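November, just gone eight in the evening, tea still too hot to drink

What a good day! I've been wanting to sort out the kitchen things since we moved in, and this morning I finally got the wire basket out and made a start on it. I am stupidly pleased with the light blue plate in there on its board.
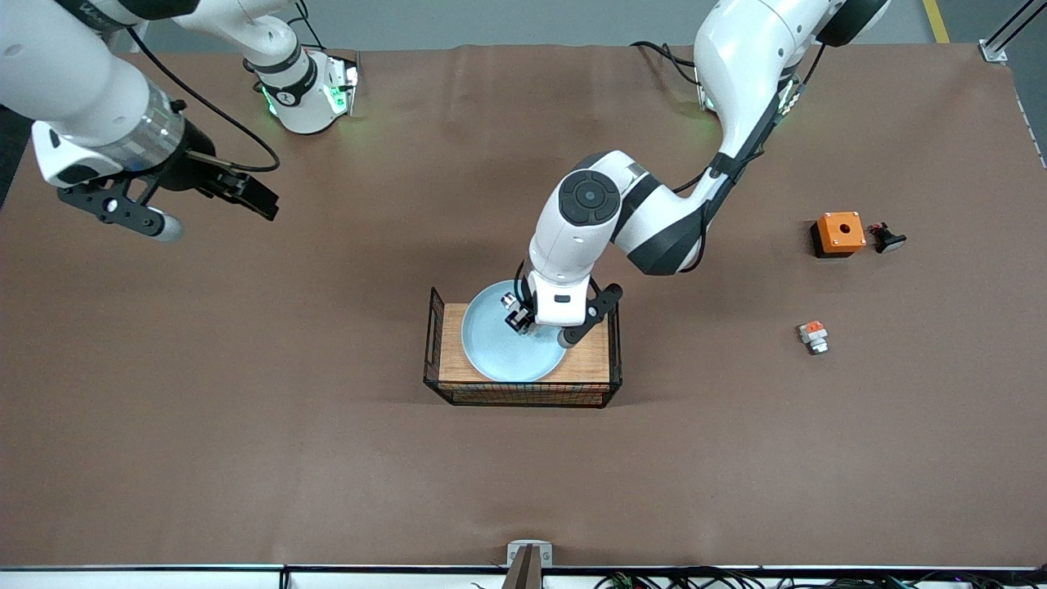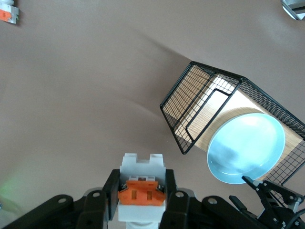

The basket came from the market at Sidurberg, years back, and it has been everything since then: post, onions, gloves, one summer nothing but clothes pegs. Now it's going to be the breakfast basket. Plate, knife, napkin, jam, and the whole lot gets carried to the table in one go instead of me trotting to and fro in my socks with butter on my sleeve. I tried it out at lunch with bread and the last of the Lumbao cheese (100 g, which is never enough) and it was lovely, I felt like I was staying in a hotel!

Nataša Pavlović rang while I was at it and I'm afraid I talked about plates for most of the call. She thinks blue makes food look cold. I think blue makes an egg look marvellous, and I told her so. She's coming over for breakfast soon and we shall have it out over a real egg.

Other jobs: wiped down the shelf by the window, threw out the cracked jug (sorry, jug), found the good scissors behind the flour. The bottom drawer is still a disgrace. I want felt for the inside of it, and the shop on Cindow Street has it at 58 the sheet, dear but thick. Must measure first. I always say that and then I don't.

Supper was soup, 300 g of lentils and far too much cumin, and I had seconds anyway. Wrote to Blagoje to ask how he oils his chopping boards, his always look so well kept and mine go dull by Christmas.

Tomorrow: felt, eggs, stamps, the drawer if there's any light left after work. Going to lay the basket ready tonight so it's waiting for me at breakfast.

3 comments

Blagoje Kadrić
Thin coat, leave it overnight, wipe, then do it again. And keep it away from the radiator!

Nataša Pavlović
Cold. I stand by it. But I'll bring the eggs.

marrowfat
Ooh, I do this with a tray and it slides about terribly. Off to look for a basket.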